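Clulleleo Tabletop Demonstrations
Data card and README

Maintainer: Touran Ghaffari, Cullbridge
Status: in use, additions close August 2027

Summary

Clulleleo is a set of teleoperated demonstrations of short tabletop tasks. An operator drives the arm through each task with a hand-held leader arm, and the follower's joint positions, gripper opening and camera streams are recorded together. The set was put together for training and checking imitation policies on dishes, containers and other household objects. It contains around 3800 episodes across 4 task families.

Task families

pick_place: lift one object and set it down at a marked target.
nudge: move an object along the surface without closing the gripper.
rim_grasp: approach a vessel at its edge and grip the rim.
stack: place one object in or on another.

Each episode carries one task label and one language instruction. Instructions were typed by the operator before recording and have been corrected for spelling only, so wording varies between operators ("move the dish left", "shift bowl to the left side").

Collection

All episodes were recorded at the Cullbridge bench. The leader arm has the same joint layout as the follower at a reduced scale, and joint targets are passed across directly with no retargeting step. Operators worked from a side view of the bench and did not watch the wrist stream while recording. Policies trained on the wrist stream alone will therefore see less than the operator did, and this should be kept in mind when reading failure cases.

A smaller share of the pick_place episodes was collected by hand guiding, with the follower in gravity compensation and the operator moving it by the forearm. These have control_mode set to "guided". The operator's hands show up in the bench stream of guided episodes and the side camera should be masked or dropped if that matters for your use.

Episodes were cut by foot pedal. Expect some idle time at the start of each one – the loader has a trim_idle option, off by default.

Layout

episodes/ one folder per episode, numbered from zero
episodes/N/state.parquet joint positions, gripper opening, timestamps
episodes/N/wrist.mp4 wrist camera
episodes/N/bench.mp4 side camera
episodes/N/meta.json task, instruction, operator code, control_mode, outcome
splits/ train, val and test lists
tools/ loader and viewer (Rirari)

State is logged at 100 Hz. Video runs slower and is matched to state by nearest timestamp. Do not assume a fixed ratio between the two, as dropped video frames are left as gaps and are not filled by repetition.

Loading

Install the Rirari tools from the tools folder, then:

rirari check episodes/
rirari view --episode 12 --camera wrist

The check command reports missing files, timestamps out of order and any episode whose outcome field is empty. Run it once after copying the set to a new disk.

Wrist camera

The wrist camera has a fixed focus. Objects close to the lens are soft, and a large vessel can fill most of the view during the approach. Colour and outline generally survive at this range; surface texture does not. We have left these frames in. Removing them would take out much of the contact phase, particularly in rim_grasp and nudge. 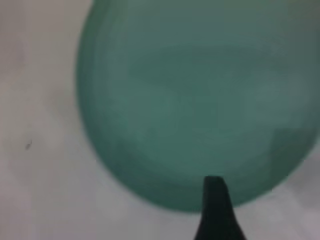
Wrist view at close range: gripper finger at the lower rim of a green object, out of focus.

Do not use a sharpness threshold to filter the wrist stream. An early version of the Rostami baseline did this and lost a good part of its close-range frames, with poor results on rim_grasp. The current baseline config has the filter removed.

Known issues

Gripper opening drifts slightly over long sessions. It is zeroed at the start of each session and not between episodes.
The outcome field was filled in by the operator straight after each episode and has not been reviewed by a second person.
Small specks and smudges on the work surface were not cleaned out of the video.
White balance on the wrist camera was left on automatic in the earliest recordings. Later ones are locked.

Contact

Send corrections to Touran Ghaffari with the episode number and the stream affected. Relabelled meta.json files are welcome – please keep the original operator code.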